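Projeto Clomum – Relatório de progresso ao financiador, abril
Componente 2: abastecimento de fruta às cantinas escolares

Durante o período foram concluídas as obras do armazém de Horkport e iniciada a distribuição regular. A câmara de conservação entrou em serviço com 20 dias de atraso face ao cronograma, por entrega tardia do quadro elétrico. O custo adicional foi absorvido pela rubrica de imprevistos.

Estão inscritos no programa 1048 alunos. A entrega semanal contratada à cooperativa Ulurier é de 700 kg, repartidos entre citrinos e fruta da época. A cana-de-açúcar mantém-se fora do contrato principal e é adquirida por ajuste direto, a pedido das escolas.
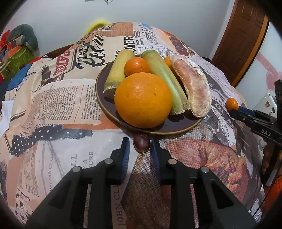
N.º 4 – Página 7

A execução financeira acompanha o previsto, com exceção do transporte. O segundo veículo continua sem matrícula definitiva e as rotas do norte são asseguradas pela transportadora Boiko, com faturação à viagem. Dexter Mangubat negociou um limite de 200 km por rota; acima desse valor aplica-se a tarifa antiga.

A formação do pessoal de cozinha, a cargo de Genalyn Abella, decorreu em duas sessões. Falta a sessão sobre registo de temperaturas – adiada até à chegada dos termómetros.

Pendentes para o próximo trimestre: matrícula do veículo, revisão do contrato de transporte e envio das contas auditadas. Nestor Umali remeterá os mapas de despesa em anexo separado.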